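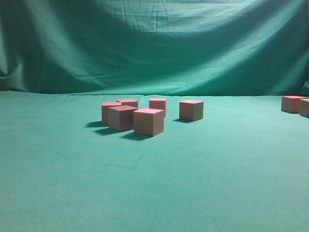
Bench view from the fixed camera, arm parked out of shot. Pink cubes on the green cloth.

Ticket 427: Esar cell, gripper stops short of closed
Opened by: Liam Daly
Priority: normal
Status: open, waiting on parts

Reported fault

Fingers do not meet when told to close with nothing between them. The controller says "closed" anyway and carries on to the next move. The operator's note on the shift sheet reads "gripper worn out, needs replacing". I've asked what was measured to arrive at that and had no answer yet.

For anyone new to this cell: Orakzai fingers on a Larik gripper body, cloth-covered bench, foam cubes as test pieces. The fingers were last changed in June. The cell has been moved once since then, and the zero was supposed to have been redone afterwards. The sheet has a tick against it but no value.

Entry 1 (Liam)

Power off, power on, home the gripper, close on nothing. Gap still there. Did it again from the pendant in case the program was sending an odd figure. Same gap.

Close position as stored: 263 counts. Close position written on the setup card taped inside the door: 241. Those ought to be the same number. I don't know which of them is right and I'm not going to type the card value in just because it is on a card.

Rang Odura support. They suggested a firmware update. I asked which fault in the release notes it was meant to cure and they said it was "generally recommended". Not doing that until the easy things are ruled out.
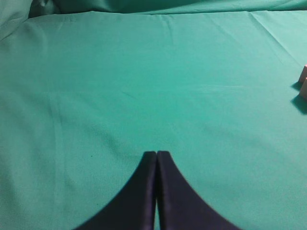 Bláthnaid Phelan
Cell maintenance, second line

Took this over from Liam. The wrist camera shows what he describes: tips nearly touching, a thin strip of cloth visible between the fingers all the way down. The inner edges look close to parallel. If a finger were badly bent I'd expect the strip to be a wedge, so I am putting the bent finger theory to one side. I haven't thrown it out, as a camera on the wrist is a poor substitute for a feeler gauge.

Entry 2 (Bláthnaid)

Feeler gauge, arm in hold, air isolated as per the card. Gap at the tips is 2 mm. Gap at the root is the same as near as I can get the gauge in. Finger screws were tight. Took both fingers off, wiped the mounting faces and refitted them. Gap unchanged.

The "worn out" diagnosis doesn't hold up for me. Worn jaws on this body usually give you play, and there is no play worth mentioning when I try to rock the fingers by hand. What we have is a gripper that goes to the place it has been told to go. My money is on the stored zero being saved with something between the fingers, or saved before the new set was fully seated. I can't prove either.

Also looked at the closed signal. It comes from the position count and nothing else, so it will say "closed" at whatever value is stored. Please stop quoting it as evidence.

Entry 3 (Bláthnaid)

Liam asked whether the cloth could be fouling the fingers. I moved to a bare patch of the bench with the cubes well off to the right, lifted clear and closed again. No difference.
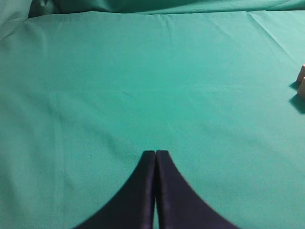
Wrist camera during the close check, fingers empty, gap still showing.

The left tip looks a shade lower than the right in that view. It might be the camera mount, it might be the finger. I have put a height check on the list and would ask people not to start shimming anything on the strength of it.

Still to do

Redo the zero with the fingers off, then on, and write both values down this time.
Height check on both tips against the block gauge.
Replace the left finger dowel, which came out easier than I liked. On order.
Find out who ticked the June sheet.

Firmware stays as it is. If the zero sorts it, I want a week of normal running before this ticket is closed, because the last one for this gripper was closed the same afternoon and here we are again.

Entry 4 (Liam)

Dowel due midweek. Cell locked out and tagged until then. The operator has been told that the gripper body is not being replaced yet and is not convinced.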